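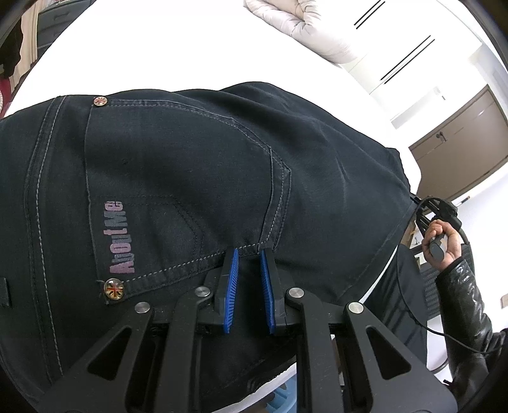 Anca Filip

Last updated 6 March 2019
Filed under: Textiles and Dress / Household Studies / Working papers
Home Papers Authors Search Contact

4. Pockets and trims in the sorting of secondhand clothes

4.1 What sorters look at first

The garments in this part of the study came from the Flindthorpe collection, a mixed lot of 2748 pieces given by households and passed on to the sorting tables unwashed and unlabeled. Section 3 dealt with fabric weight and size. This section deals with the small parts of a garment - pockets, buttons, printed words, loops and seams - and with how far they help a person decide what the garment is and who might wear it next.

We asked 16 sorters to talk through their decisions while they worked. Most of them began with the waist or the collar if they could find it. When a piece arrived twisted or half folded, they went to the nearest pocket. A pocket has a right way up, and once the sorter knows which way the opening faces, the rest of the piece can be turned to match. Sorters at Flindthorpe called this "finding north."

Figure 4 shows a dark garment in smooth, denim-like fabric, laid out on a white surface with the pocket lying on its side. The edges of the pocket are marked by doubled seams, and the pale dashed stitching along one of them stands out well against the cloth. The rest of the piece runs off in broad diagonal folds. Without the pocket there would be little to go on. We have left the garment type open in the records for this piece, and it is entered only as "dark, denim-like, with pocket."

4.2 Buttons and lettering

Metal buttons were common on the denim in the collection. Plain ones told the sorters very little. Patterned ones were often taken as a sign of age group or of the year a style was sold, and the sorters did not always agree. The two round metal buttons in Figure 4 sit at corners of the pocket. One of them has a gold-colored rim and a domed face with a Union Jack-style pattern in red and a dark color. Close to it are the words "About Me" in chunky, overlapping letters, with pink-purple and blue-grey taking turns.

Lettering caused more discussion than any other kind of trim. Some sorters read it as a brand and looked for it in the price list. Others took it as decoration and priced the piece on its fabric alone. We coded "About Me" as lettering on the garment, maker unknown, and did the same for all wording that could not be matched to a sewn-in label. Bratu's pricing sheet has no line for this case, and the Biritz sheet puts all worded garments in one group.

Direction also matters. Words that run up the cloth when the pocket is on its side can be used in the same way as the pocket opening, to turn the garment. Several sorters did this without mentioning it until we asked.

4.3 Seams, edges and wear

The third group of details concerns condition. Sorters ran a thumb along the long seams and checked the cut edges. A frayed edge was not treated as damage in itself, as many denim pieces are sold with raw hems. In Figure 4 a rough, slightly frayed edge is visible at the bottom of the garment, near the middle, and there is a tiny dark blemish on the pocket. From one view we cannot say whether the fraying is part of the design or comes from wear, and the condition field was left blank for this piece.

We also kept a field for "something in or under the pocket." An angular outline shows faintly through the pocket cloth in the figure. It may be a lining, an inner pocket or an object, and the record says only "outline present." Sorters were asked to empty pockets before grading, following the Nimov handling notes, but an outline of this kind was passed over more often than a bulge.

For the comparison in Section 5, we drew 500 pieces from the full lot. Of these, 58 carried wording of some kind outside the label. They are treated as a separate group there, and the coding sheet is given in Appendix B.

Figure 4. Dark garment with side-turned pocket, metal buttons and the lettering "About Me."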